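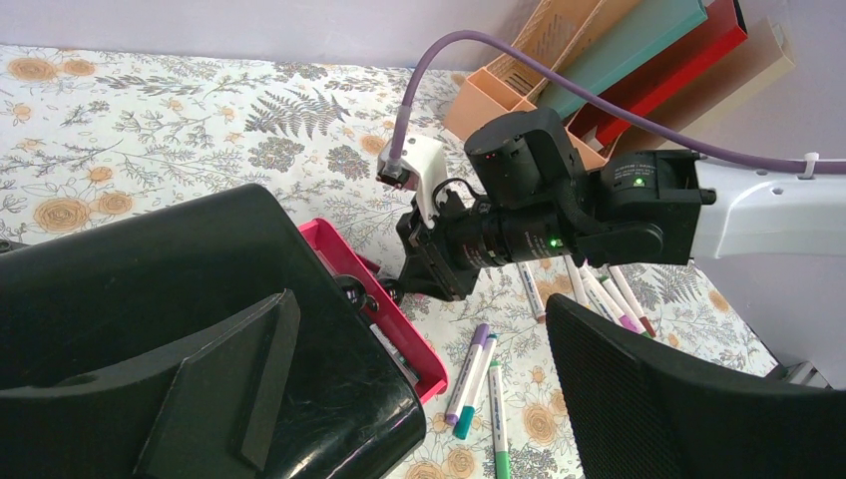
Washable markers and a printed tablecloth: does anyone really trust the label?

2576 views
2 shares

**fernandrose_mostly**

I need a sanity check from people who have ruined more cloths than I have.

We do all our drawing, labeling and general messing around at the one table, and it has a white cloth on it with ferns, leafy sprigs, little wildflowers and pale orange roses. I like it. The markers live on it more than they live in the pink tray they're supposed to go in. The tray sits right there on the cloth and the markers lie all over the place next to it.

The markers are Onex, the "rinse away" ones. The box says they come out of "most household fabrics." I have read that line several times now and I don't think it says anything. Most? Which ones? The cloth came secondhand with no tag, so I can't even tell you what it's made of.

So far no marks that I can find. But the print is busy enough that I could be missing plenty, and that bothers me too. Before I get a big one in the middle of all that white, does the claim hold up? Please don't tell me to buy a special spray unless you've used it yourself on a printed cloth.

**tubofbluing**

Depends on the fabric, and you don't know the fabric, so there's your answer. Do the water drop test on a corner. If it beads, there's a coating and marker will mostly sit on top. If it soaks in, so will the ink.

"Rinse away" on kids' markers usually means the dye dissolves in water. It has nothing to do with whether the dye has already found a home in the fiber. Old marks are a lot harder than new ones in my experience.

**gravyboat71**

We've used Onex on a white cotton cloth for years and it all comes out in a regular cold wash. I think people overthink this. They're washable markers. They wash.

**tubofbluing**

All of it? Every color? My experience with dark purple and with red (different brand, admittedly) is that you get the mark out and keep a pinkish shadow. You don't see it until the cloth is in daylight.

**gravyboat71**

Every color we've had. I'm not going to hold a cloth up to the window looking for shadows. If I can't see it at dinner it's gone.

**fernandrose_mostly**

See, "can't see it at dinner" isn't the standard I had in mind. I'm glad it works for you, but plain white cotton is the easy case. You can wash it as hot and as often as you want and there's no print to lose. I'm at least as worried about the cleaning as I am about the ink. The fronds are a soft gray-blue and sage and I can picture them going to nothing after a few rounds of scrubbing.

**hemline_hazard**

That's the right worry. I lost a botanical print exactly that way. It was a Daza stain stick. It took the marker out beautifully and took a patch of leaf along with it. The stick says "color safe" in large letters on the front and then on the back tells you to test a hidden area first. If it was color safe I wouldn't need a hidden area.

The patch is about the size of a coaster and I've been putting a bowl on it ever since.

**secondrinse**

To be fair to the stick, how long did you leave it on? The Daza one is meant to be rinsed fast. I've used it on a flowered pillowcase with no trouble.

**hemline_hazard**

Longer than the directions, probably. I'll give you that. But a pillowcase gets washed every week and yours may have faded evenly without you noticing. My cloth didn't have that excuse, it was nearly new.

**secondrinse**

Or mine is fine and yours was badly printed. Cheap pigment prints sit on the surface and rub off if you look at them hard. You can find out ahead of time: damp white rag, rub a dark bit of the pattern on the underside hem. If any color comes off on the rag then no product is safe, and you'd do better just leaving marks alone.

**fernandrose_mostly**

That one I can do. There's one fern that's a much darker gray than the rest, but it's up in the middle, so I'll have to find something similar near the hem.

**oilcloth_or_bust**

Get a clear vinyl cover, put it over the cloth, done. Irnura sells it by the yard. Nothing gets through.

**gravyboat71**

Clear vinyl on a nice tablecloth is like eating at the dentist's.

**oilcloth_or_bust**

You get used to it.

**tubofbluing**

I had the Irnura one and I'd push back on "nothing gets through." Nothing got through the middle. Liquid ran off the edge and wicked in underneath, and then it stayed damp for as long as the cover was on. Also permanent marker stains the vinyl itself, and so did one of my so-called washable ones when it sat overnight. So now I had a stained cover on top of a stained cloth.

**oilcloth_or_bust**

Mine's cut to overhang. If you buy it the exact size of the table, sure.

**fernandrose_mostly**

I considered vinyl and didn't love it. Things slide on it. I'd sooner have the cloth, where a marker mostly stays where you drop it.

Update on the tests, by the way. Water drop on a back corner: it sat there for a bit and then went in. So some kind of finish but not much of one, or an old one that's wearing off? Rag on the hem: came away clean as far as I can tell. I'll believe that when it's been through a wash.

**tubofbluing**

Sat then soaked in sounds like a poly-cotton blend with a worn finish. That's a decent result. Polyester doesn't hold water dye very well.

**secondrinse**

Disagree, plenty of brand new untreated cotton does that too, there's sizing in it. You can't identify a fabric by a water drop. People on here say it constantly and it's a guess.

**tubofbluing**

It's secondhand, it isn't brand new. The sizing would be long gone.

**secondrinse**

Secondhand doesn't mean it was ever washed. Half of what I buy secondhand still has the fold lines in it.

**fernandrose_mostly**

Nobody could swear to it either way and that includes me. Moving on.

**plainwhitetable**

I'll be the boring one. Why aren't the markers in the tray? You have a tray with a rim. A marker in a tray can't mark a cloth. I use a Vasari tray for pens and I've never had to test a hem.

**fernandrose_mostly**

Because the tray is where they go when people are finished, and people are never finished. I've been hearing "just put them back" my whole life and I've yet to see a table where it happened. Does yours really never have a pen outside it? Never?

**plainwhitetable**

Hardly ever. But it's just me here.

**fernandrose_mostly**

Well then.

**hemline_hazard**

I'm with the original poster on this. Trays are good for catching a leaky one and that's about it. Ours collected everything except markers. Also check the inside of the tray now and then, because ink builds up in the corners and then the barrels pick it up and carry it onto the cloth. I blamed the caps for months.

**gravyboat71**

Months?

**hemline_hazard**

I don't wash trays. Who washes trays?

**plainwhitetable**

I wash the tray.

**fernandrose_mostly**

Okay, I did a proper try. Took one of the Onex markers and drew 2 short lines on the underside of the hem, one over plain white and one over a printed leaf. Left them for 20 minutes, then cold water and a bit of dish soap, dabbed with a rag, no rubbing.

The one on the leaf is gone, or the leaf is hiding it, and I'm not prepared to say which. The one on the white left a very faint line. Better than I expected and not what the box promised. The leaf didn't fade.

It goes in the wash next. I'm not putting it in the dryer until that line is out, before anybody says it.

**tubofbluing**

I was about to say it. Heat sets whatever's left.

**gravyboat71**

A very faint line on the underside of a hem. You have a good cloth and good markers and you're still not happy.

**fernandrose_mostly**

I'm happy enough. I just wanted to know how much of the box was true, and so far I'd say most of it, on most household fabrics.

**secondrinse**

Try it again with a different color before you decide. One marker isn't the set. And do it somewhere that isn't the same hem, if the finish is worn it won't be worn evenly. The table side gets elbows.

**fernandrose_mostly**

Fair point about the elbows. I'll do another color near the far end after this wash and post what I get. If the faint line comes out cold with no product at all, the Daza stick stays at the store.

**oilcloth_or_bust**

Vinyl. Cut with an overhang. I'll be here when you're ready.

Share this thread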